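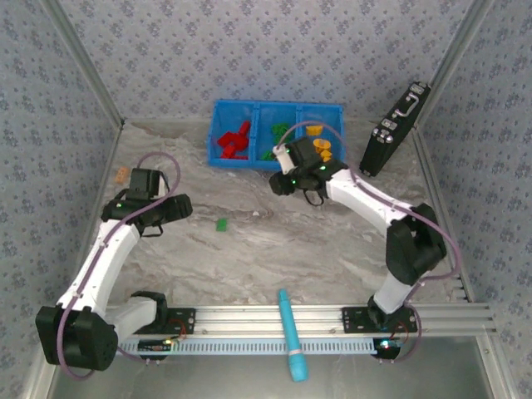 Small-print florals in a box room: too much on three walls?

jasto_jane
Posted Nov 3, 2023
Right, I need talking into or out of this before the weekend. We've got a tiny box room at the back that's going to be my sewing room, and I've been stuck on wallpaper since May. I've fallen for a little repeating flower in blue-grey on a very pale ground. Same sort of thing on three walls like in the pic, and I'd love the marble-look floor with it too (pale, soft grey swirls, nothing shouty). The fourth side is mostly window and door so that would just be painted.

My sister says it'll feel like sitting inside a tissue box. Other half says "whatever you like", so no help there. Anyone done a small pattern all the way round a small room?

pebbledash
I have! Downstairs loo, tiny sprigs, every wall. Love it. Small patterns go quiet once they're up, you stop seeing the flowers and it turns into a sort of texture. It's the big blousy peonies that close in on you.

Marvin_T
Going to disagree with pebbledash. A loo is a loo, you're in there five minutes. A sewing room you're in for hours, staring at the wall every time you thread the needle. We did our spare room in a ditsy print and I was sick of it by the second winter. One wall, paint the rest, save yourself the money.

pebbledash
Speak for yourself on the five minutes, I've got teenagers, it's the only door that locks.

chutima.n
Hello all, Chutima Nilsuwan here, I used to hang paper for a living so I'll stick my oar in. Small repeats are kind to beginners. With a short repeat you waste very little off each roll, and if you're a few mm out at a corner hardly anyone will spot it. Big repeats in a little room are where people end up crying on the stairs.

Two things though. Never trust a corner to be straight. Take the paper just round it, cut, then drop a fresh plumb line for the next wall and overlap. And buy every roll from the same batch! Check the number on the label before you leave the shop. Blue-greys are terrible for it, one batch leans green and the next leans lilac and you won't see it till it's dry.

jasto_jane
Oh that's really useful, thank you. I hadn't thought about batches at all. The one I like best is by Plaltitz, has anybody used them? There's a very similar one from Björklund but it's paste-the-paper and I've only ever done paste-the-wall.

Marvin_T
Björklund is lovely stuff but it stretches if you leave it soaking too long. Go and answer the phone and you've got a strip two centimetres longer than its neighbour. Ask me how I know.

crumpet_and_co
Not used Plaltitz on walls but I lined a chest of drawers with an offcut and it's stood up fine to being wiped. What nobody's mentioned is the floor. Marble effect AND flowers? I'd want one or the other. I'd go for plain boards, or cork, much nicer on the feet if you stand up to cut out.

pebbledash
No, I like the two together! They're both pale and both greyish so they don't fight. I'd be more worried about dropping pins. You will never find a pin on a veined grey floor. My mum had one in her kitchen and we lost an earring in plain sight for a week.

jasto_jane
Hmm, pins is a very good point. I drop a LOT of pins.

chutima.n
Big magnet on a bit of string, love. Run it round before you take your slippers off.

tallboy
What's the budget? I got quoted 400 for hanging alone in a room not much bigger than yours, and that was without stripping. If the walls are rough, put lining paper up first. I skipped it and every old filler patch showed through the pale bits.

jasto_jane
No budget for a decorator, it's me and a stepladder. Walls are so-so, there was woodchip on there till last year. So lining paper first I suppose, groan.

Marvin_T
If it was woodchip then yes, line it, crossways. And still only paper one wall.

jasto_jane
Marvin you're wearing me down but I think I'm going for all three. The room's so small that one papered wall would look like I'd run out. I'll order a couple of samples, tape them up and see how they look at night with the lamp on. Floor I'm less sure of now. Might get a sheet of the marble vinyl and chuck pins at it.

chutima.n
Get the biggest sample they'll send, and move it about. North side and window side will look like two different papers.

crumpet_and_co
Let us know how the pin test goes! I'm still team cork.

tallboy
Testano do a decent lining paper if you're stuck, 1400 grade is what you want over old woodchip. Their thin one is a waste of paste.

Contact us | Forum rules | Copyright the forum and its posters | Back to top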